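3.2. Lo que pasa cuando un bateador coge un palo de golf

Confieso que esta sección fue la que más me divirtió escribir, y también la que más veces tuve que rehacer. La pregunta de partida parece de sobremesa: ¿un buen bateador de béisbol le pega más fuerte a una bola de golf que una persona cualquiera con la misma condición física? Todo el mundo en el club te dirá que sí, claro, y te contará la historia del primo que jugaba de jardinero central y que el primer día mandó la bola por encima de la red del campo de prácticas. Yo también tengo mi historia (la red, en mi caso, aguantó). Pero una anécdota no es una muestra, así que nos pusimos a medir.

Trabajamos con 17 bateadores de la liga regional, todos aficionados, que pasaron por las instalaciones de Nivdale a lo largo de octubre. Cada uno hizo primero su rutina normal de bateo sobre soporte, con la pelota quieta, y después la tanda de golf con driver. Elegí el soporte y no la máquina lanzadora porque quería que las dos tareas se parecieran en lo esencial: bola parada, tiempo libre, cero engaño. Ya sé que a un bateador le quitas media vida si le quitas al lanzador, y más de uno me lo dijo a la cara, pero para comparar la mecánica del giro me parecía lo más limpio.

En total registramos 3.034 golpes, sumando las dos tareas y los calentamientos. De ahí salieron 830 válidos para el análisis de cadera y hombros, después de quitar calentamientos, repeticiones, golpes con el sensor movido y los tramos en que Bitar, el programa con el que sincronizamos las señales, perdía el contacto con la muñeca. Es una criba dura, lo reconozco. Preferí quedarme corta a tener que explicar después por qué un señor de cuarenta años gira el tronco más rápido que un profesional.

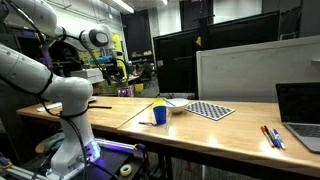

Figura 2. Brazo robótico y mesas de trabajo.

3.3. Resultados: la cadera viaja bien, las manos no tanto

Empiezo por lo que salió bonito. La secuencia de rotación se parece muchísimo entre las dos tareas: pelvis primero, tronco después, brazos al final, y con un desfase entre pelvis y tronco que cada jugador repite casi como una firma. El que separa mucho la cadera del hombro con el bate también lo hace con el driver, y el que gira en bloque gira en bloque siempre, le pongas lo que le pongas en las manos. Hasta aquí, los del club tenían razón - y me alegro, porque me toca verlos cada semana.

El problema viene más abajo. El plano del swing de béisbol es bastante más horizontal, y cuando la bola baja de la altura de la cintura al suelo el cuerpo tiene que inclinarse desde la cadera. Muchos de nuestros bateadores no se inclinan, o se inclinan al principio y se levantan a mitad de camino. ¿Y qué hacen entonces las manos? Pues intentan arreglarlo todo en el último instante. Ahí aparecen los golpes altos en la cara del palo, los topes al césped artificial y ese vuelo con curva enorme que a ellos les da mucha risa y a mí me llenaba la tabla de valores raros.

Con la velocidad hay que ir con cuidado. Los bateadores más rápidos con el bate fueron también, en general, los más rápidos con el driver, pero dentro del grupo de arriba el orden se mezcla bastante. Dos jugadores con un bateo muy parecido acabaron en extremos opuestos de la tabla de golf. Repasé sus registros varias veces y la diferencia estaba en el punto de contacto, porque los giros eran casi calcados. La potencia la traían puesta de casa; lo que no traían era el centro de la cara.

También probamos con dos varillas, la Aveo y la Dirkance, por si la rigidez cambiaba algo. La Aveo, más blanda, gustó más en las primeras bolas (todos decían que «se notaba» el palo) y la Dirkance acabó siendo la favorita de los que pegaban fuerte. En los datos de rotación no vi diferencias que me atreva a defender. En las preferencias sí, pero eso es otra clase de dato y lo trato aparte.

3.4. Por qué importa el orden de los segmentos

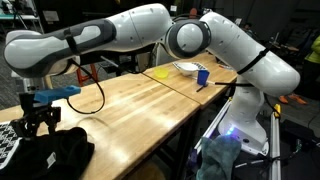
Figura 3. El brazo, con la base a la derecha y el antebrazo extendido sobre las mesas.

La idea de fondo es la cadena cinética, que en los manuales se cuenta con el látigo: cada tramo acelera, frena y le pasa lo suyo al siguiente. A mí el látigo nunca me ha servido para explicárselo a nadie, porque no tiene articulaciones. Prefiero algo como el brazo de la figura 3, con la base plantada en su estructura metálica, un tramo largo que sube, una unión redondeada arriba y otro tramo largo que se va en horizontal hasta la muñeca. Si giras un poco la base, la punta recorre mucho más camino. Eso lo entiende cualquiera de un vistazo, y es lo mismo que le pasa al bateador cuando arranca la pelvis y la cabeza del palo todavía está lejísimos. También se entiende lo malo: un error pequeño abajo llega arriba convertido en un error grande.

Claro que el parecido tiene sus límites. Nosotros frenamos segmentos con músculos que se cansan, apretamos las manos cuando nos ponemos nerviosos y cambiamos el apoyo de los pies sin darnos cuenta. Lo último lo vi muchísimo en la segunda mitad de las sesiones: el pie de delante se abría cada vez más, como en el cajón de bateo, y la bola se iba marchando hacia el mismo lado.

Para el siguiente bloque de medidas me gustaría añadir plataformas de fuerza bajo los dos pies y pedir a los jugadores que vuelvan después de un mes de clases de golf. Sospecho que la cadera seguirá igual y que lo que cambiará será la inclinación del tronco, pero con esta muestra no puedo decir más.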